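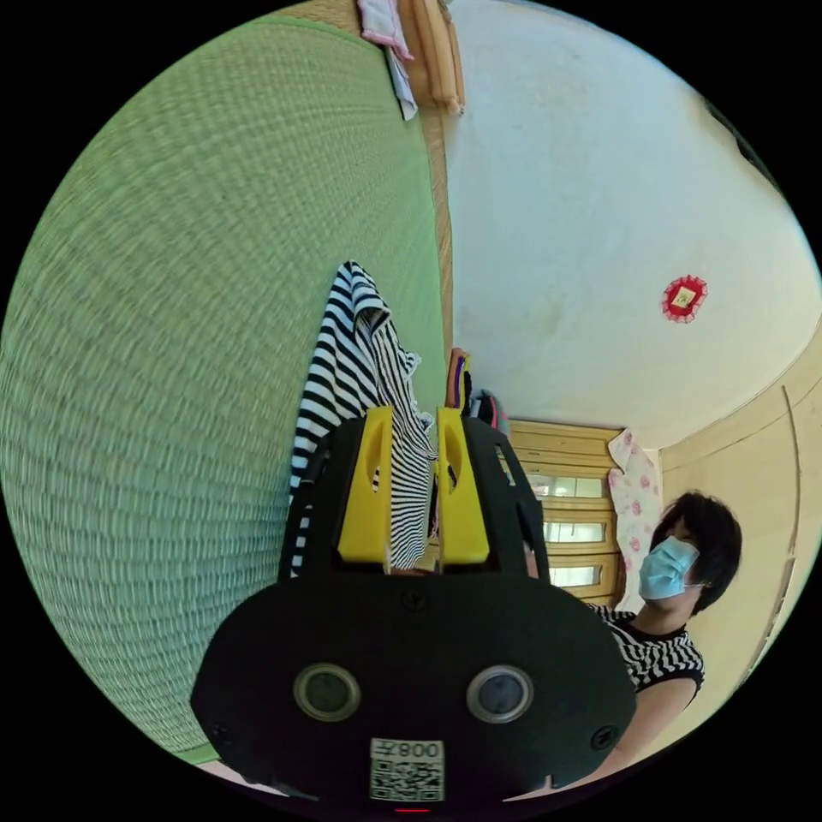
Handout 4: ground rules for hand-held gripper work in homes

Notes for the Cloldale short course, revised 2020-07-12

I wrote the first version of these for the Wadosora sessions and have been fiddling with them ever since, so please bin any older copy (Rongrong Su's group still had one from October, and the label rule in it was wrong).

We're on clothes this week. Everything I say about garments goes for towels as well, but not for bedding - that's Handout 6.

Labels first. Every gripper carries its own number and code, and the number goes in the session log before you touch a single garment. If you're working a pair, log left and right separately. Guangming Xiong once spent most of an afternoon sorting out two sets of recordings with the sides swapped, and he still brings it up!
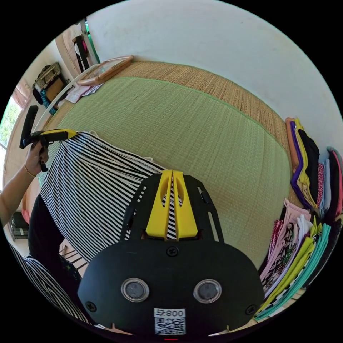

Do I have to use both grippers for every fold?

Only when the task sheet says "pair". For a single-hand task, put the other one down well clear of the garment, and write in the log which side you used.

Next, the fingers. Close them on cloth, never on a button or a zip, and let go fully before you move to the next hold. Dragging a half-closed grip across a knit is the quickest way I know to pull a thread, and it's somebody's favourite top you're holding. Keep your sleeves and bracelets out of the jaws too. I'm guilty of this one myself.

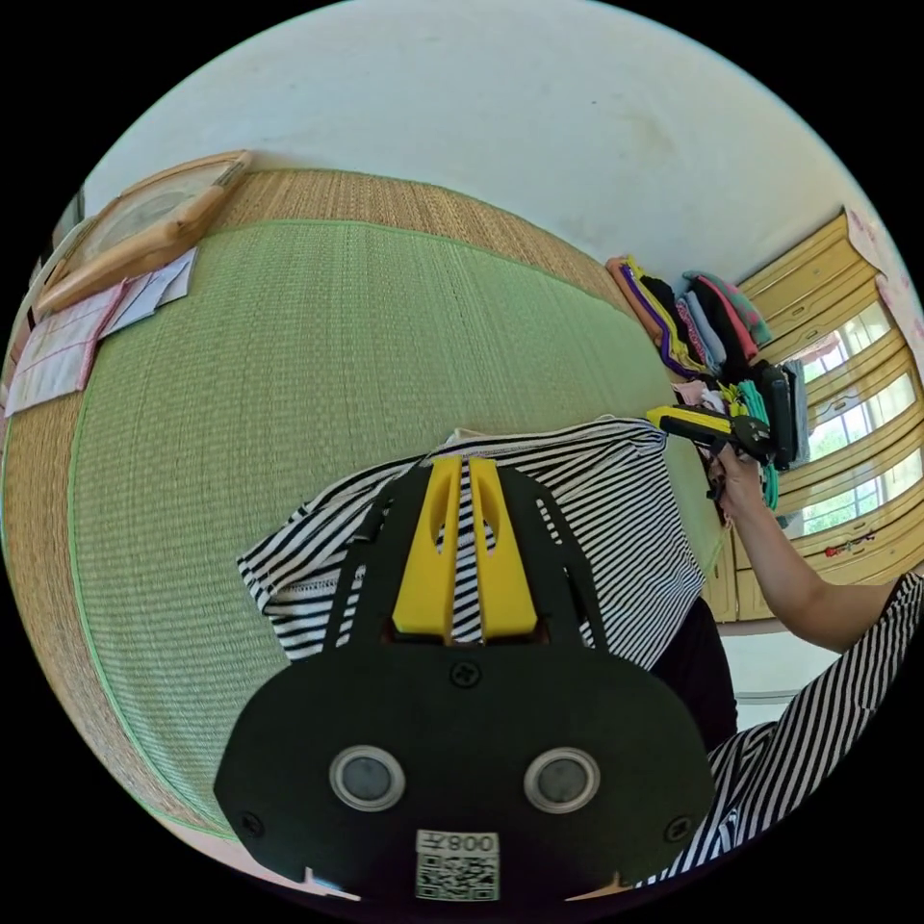

Fig. 3. Striped knit top spread on a woven mat, one gripper over it and a second towards the folded clothes.

Now privacy, where I get a bit stern. Homes are full of glass, and glass shows people. Before you start, check doors, cabinets and mirrors for reflections, and clear away any letters or papers with names on them. Anyone who could end up in view, even as a reflection, signs the Valtus form first.
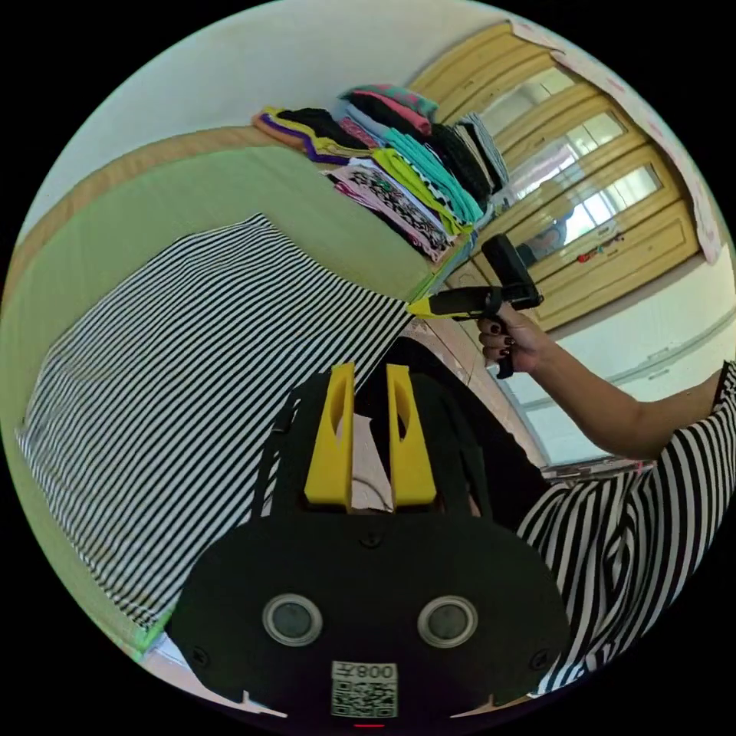 The form has two boxes, one for being recorded and one for sharing, and people do tick the first and miss the second. Read it through with them. Nisreen Daher keeps the signed copies, and she'll send yours back if either box is blank.

Questions on this part go to Uldis Ots before the practical. Bring your log sheet.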